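March 16, 2026
Bench notebook, adhesives and finishes
Entry: J. Rathore

Open time on the Cladon hide glue, second batch

Carried on from the last entry. Batch one skinned over too fast to spread on the long rails, so Seema and I cut the gelatin back and added urea at 5 percent of dry weight. Soaked overnight in cold water, then into the double boiler at 54 C. Held there until the lumps were gone. No foam this time. Strained through cotton into the small jar, label CL-2.

Test pieces are maple offcuts from the Pathak chair job, planed the same morning and wiped with a dry cloth only. Grain direction marked on the end of each. Glue brushed on one face, left open for the set interval, then closed with hand pressure and clamped.

Notes on open time:
Closed at once: full squeeze-out along the joint, very little resistance.
Closed after 2 minutes: still slides, squeeze-out thinner, no strings.
Closed after 5 minutes: tacky, grabs on contact, cannot be adjusted. Squeeze-out on one side only.

Two minutes is enough for a rail if the wood is warmed first. Shivam wants to try warming the clamps as well. I doubt it matters, but the clamps are cast iron and they do pull heat, so it goes on the list.

The bench surface was left as it was for all of these. Geeta asked whether drips on the green would contaminate the next piece. I scrape between pieces and have seen no effect on the joints.
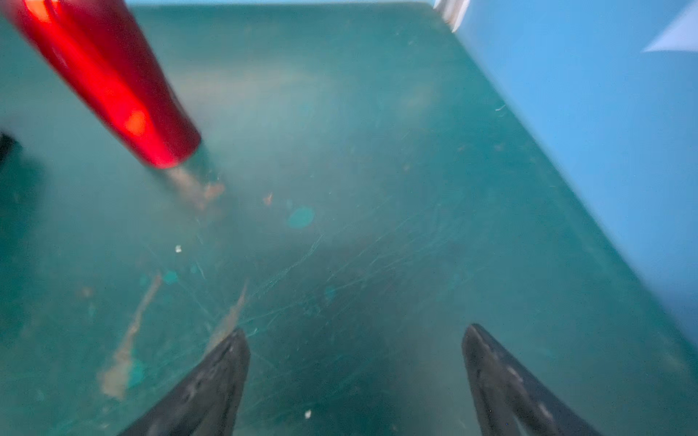
Break tests

Not started. Pieces stay in the clamps overnight and then sit on the rack until April, same as batch one, or the numbers won't compare. Rajkumari has the lever jig and is replacing the pivot pin, which had worn oval. She should check the arm length again afterward and write it on the jig itself, as the old figure was in pencil and has rubbed off.

Failure to be recorded as wood, glue line or mixed. Last time we wrote "clean break" for three different things and I can't sort them out now.

Stock

Urea low. Rolach is out until next month, so order from Brurora in the meantime, prilled, not the coated garden kind. CL-2 goes in the fridge with the lid on. Discard if it smells or won't gel when cold.

Seema to copy the open times into the shared sheet.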